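Emerham lab runs gripper bake-off, picks a favorite (sort of)

By Morena Zuccaro
2 August 2020

EMERHAM - Two grippers, one arm, 2000 grasps. That was the plan at the Tilahun workshop on the east side of town, and as of Friday night the tally sheet is full.

The contest: the Rurerell parallel gripper, the stiff two-finger model the shop has run for years, against a newer adaptive pair from Indovthorpe with fingers that give a little when they touch something. Same arm, same controller, same wrist camera. Each gripper got an equal share of the grasps. Parts swapped overnight, camera recalibrated in the morning, off again.

Åsmund Öberg ran the trials. He has been pushing for a side by side since June, when the shop had to choose fingers for a dish sorting job and found it had opinions and no numbers.

"Everybody had a favorite. I had a favorite too," Öberg said. "So we wrote down the rules first and then I wasn't allowed to touch them."

The rules, short version. A grasp counts if the object leaves the table, stays up while the arm moves to the drop spot, and gets set down without falling over. Anything else is a miss. No retries. Objects came from a bin of 40 household items, cups and bowls mostly, plus spoons, a few boxes and a sponge that everyone came to hate.

Results, as read off the sheet. On boxes, the Rurerell won easily. Flat sides, flat fingers, no suprises there. On thin walled cups the Indovthorpe pair did better, with fewer squeezed rims and fewer tip overs at the drop. Spoons were bad for both. The sponge went to Indovthorpe by a hair and Öberg says he wouldn't put weight on it.

Speed is where it gets messy. The adaptive fingers close slower and the controller waits for them to settle before it lifts. Fine for a demo, less fine for a sorting line. The shop tried shortening the wait on the last afternoon and misses went up right away, so the old setting went back in.

Then there's the view. The wrist camera looks down past the fingertips, and with either set mounted the fingers block a piece of the object in the last part of the approach. The Rurerell fingers are narrower and block less. Öberg wants to try a second camera off to the side but the controller has only 2 video inputs and one is taken up by the safety feed, so the overhead camera would have to go.
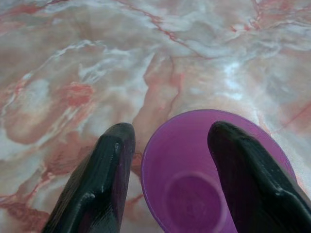
Does the softer gripper need its own calibration?

It needs a new tool offset and a new closing force every time it goes on the arm, and the shop also redoes the camera alignment, though the camera itself stays put.

Cost didn't figure in the scoring. The workshop already owns the Rurerell set and has the Indovthorpe fingers on loan. They go back at the end of the month unless someone signs for them.

For now the dish job gets the adaptive pair, slow close and all. Box handling stays with the Rurerell. Öberg is writing up the numbers and says the full table, misses included, will be posted on the workshop's page once he has checked teh spoon rows again. Two of them don't add up.

Next round is a controller swap with the same bin of objects. No date set. The sponge may be dropped.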